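Soft Fingers, Stiff Drawers: Choosing a Gripper for Furniture Work

Most gripper comparisons are run on a flat table with a box of known parts. The numbers that come out of them are useful for bin picking and of little help for household tasks, where the same hand has to open a drawer, lift a bowl and move a bag of chips without crushing it. When Wekalholm set out to choose one gripper for its cabinet-and-drawer program, it built the test around a piece of furniture instead.

Three candidates were entered. The Fono is a parallel gripper with broad, blocky pads. The Cukura uses two curved fingers with a thin rubber skin. The Hourani is an adaptive design with an extra joint in each finger, which lets it wrap around an object at the cost of a longer hand and more cabling. All three were mounted on the same arm and driven by the same controller, with the motion planner left untouched between runs.

The protocol is short. The arm approaches a closed drawer, takes hold, pulls it to a set distance and releases. It then moves a tabletop object into the drawer and pushes the drawer shut. Each gripper ran the full sequence 140 times, with object positions drawn from a fixed list so that every hand faced the same layouts. A further 100 runs per gripper covered the drawer alone. Failures were logged by stage.

The tabletop objects were picked for their differences. A bowl is rigid, with a rim that can be pinched or missed. A puffed bag changes shape under load. A flat, crumpled bag offers very little height to grasp, and the planner has to choose between a pinch on a fold and a scoop toward the edge.

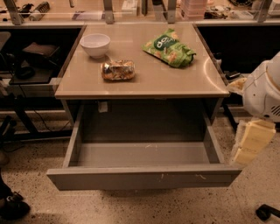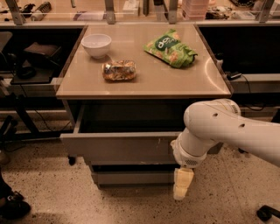

Test station with the drawer open and the pale blocky finger pads pointing down. A bowl and two bagged items are on the tabletop in both views.

The drawer-only runs separated the three hands sooner than expected. Pulling a drawer loads the fingers sideways, a direction most data sheets leave out. The Hourani's extra joints gave way slightly under that load, and the drawer tended to arrive short of its target. The Cukura held its line but needed a more careful approach angle, and a small error in the estimated front panel position was enough to spoil the grasp. The Fono tolerated the largest approach error of the three.

On the objects the ranking shifted. The Hourani was the strongest with the bowl and with the puffed bag, where wrapping spreads the force. The Fono was adequate on both and weakest on the flat bag – its pads are thick, and they press a loose fold down before they can close around it. The Cukura's thinner fingertips handled that case best.

Clearance turned out to matter as much as grip. An open drawer takes up the space directly in front of the cabinet, and the wrist has to stay beside it or above it while the planner computes the next move. The longer Hourani hand forced a wider retreat path, and those added seconds accumulate over a long session.

Camera placement was held constant. The head view covers the tabletop and the drawer interior well, but the arm can hide the right side of the drawer when it is parked there. A wrist camera was tried in 4 short sessions and helped with final alignment on the front panel. It was left out of the scored runs to keep the comparison clean.

Wekalholm has kept the Fono on the arm for the next phase, with a thinner pad set on order for flat packaging. The full log, at 1,010 entries including setup and calibration runs, will be used to tune the release step, where all three grippers still lose the most time.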